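Hand-me-down desktop trips the breaker, or do I have a haunted outlet?

Posted by Treasa Duggan, Mon 22 August

My brother-in-law gave me his old desktop, which in our family counts as a wedding present. It runs fine in the kitchen. In the spare room it shuts off the second I open anything heavier than email, and twice it took the lamp with it. Same power cord both times. I've already bought a Clarik surge strip, so please don't tell me to buy a surge strip. Is it the computer or the house?

Nithin Rajan
Buy a better surge strip. The Gounder ones are good.

Shahla Kermani
If the lamp goes too, I'd look at the house first. Find out what else shares that circuit. In my last apartment the spare room was on the same breaker as the window AC and the neighbor's treadmill, and I only learned this because he took up jogging in October. Plug a lamp into the suspect outlet with the computer nowhere near it, then run a hair dryer from another outlet in the room. If the lamp flickers or dies, call an electrician and stop blaming your brother-in-law, at least for this.

Also skip the Clarik strip while you test. One less thing to argue about.

Mwangi Biwott
Agree with Shahla. I'd still give the computer a once-over while you wait for the electrician, who will come Thursday, by which he means a Thursday.

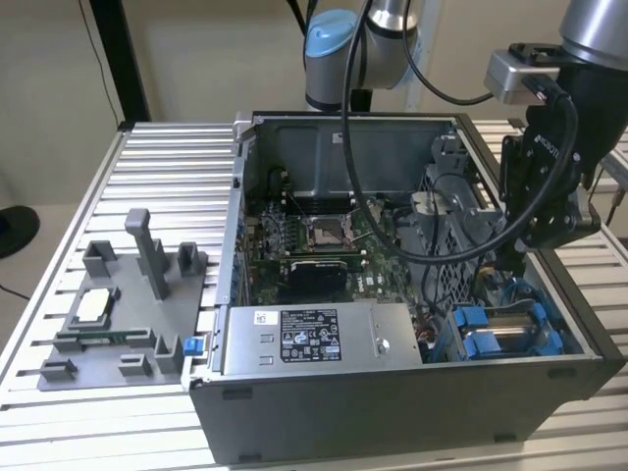
Can I vacuum the dust out of the power supply without opening it up?

Leave the vacuum in the closet and use short bursts of canned air through the vents, with the cord pulled out of the wall. Never open the power supply itself. It can hold a charge long after it's unplugged, and it doesn't care that you only wanted to tidy.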